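Claeys 公布台式主机拆解作业规范第 2 版

8月 文/Lourenço Meireles

Claeys 今日公布《台式主机拆解与部件回收作业规范》第 2 版，适用于退役办公用台式主机的开箱、部件拆卸、分类存放及复装。新版由 Claeys 与部件翻新企业 Bosel 共同编制，自本月起在 Jaltance 回收中心执行。

第 2 版的主要改动在工位布置和拆卸次序。机箱须侧放，开口面朝上，置于带槽铝型材台面；部件夹具放在机箱一侧，硬盘以直立方式入槽，不得叠放。旧版允许将拆下的部件暂存于机箱内部，新版仅对处理器、内存和扩展卡保留这一做法，且限于主板断电并完成静电防护之后。

处理器拆装部分单列一章。插座固定架抬起后，处理器须垂直取出，取放过程中不得触碰触点；插座敞开期间，不得在其上方移动电源线束。内存模块取出后与插槽同侧放置，便于复装时核对。

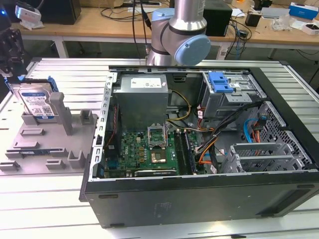 侧板已拆除的台式主机，主板上的处理器插座处于打开状态；左侧为灰色塑料部件夹具，硬盘直立于槽内。

线缆处理要求同步修订。电源线束不再要求全部抽出机箱，可留在箱内，但不得压住内存插槽。SATA 数据线应从接头处拔出，禁止拉拽线身。硬盘托架的塑料卡扣须在硬盘取出后检查有无裂纹，有裂纹者单独登记。

规范编制期间，Jaltance 回收中心按草案试行拆解主机 670 台，其中 272 台在部件检测后完成复装，其余按部件入库。试行记录共 495 份，已由 Bosel 归档，用于下一次修订。

Claeys 技术主管 Deepak Bhatia 表示：“试行中返工集中在处理器插座和硬盘接口两处，所以这两章写得最细。其他章节基本沿用第 1 版的条文，编号有调整。”

Bosel 质量工程师 Gavin Lennox 表示，复装主机的检测项目维持不变，检测表格改为按拆卸次序排列，与规范章节对应。

第 2 版正文及检测表格可向 Claeys 索取。第 1 版在本月底停止使用，已按旧版登记的部件无须重新登记。笔记本电脑和一体机不在本规范适用范围内。

联系人：Claeys 新闻事务 Siyabonga Steyn　|　© Claeys 版权所有　|　返回顶部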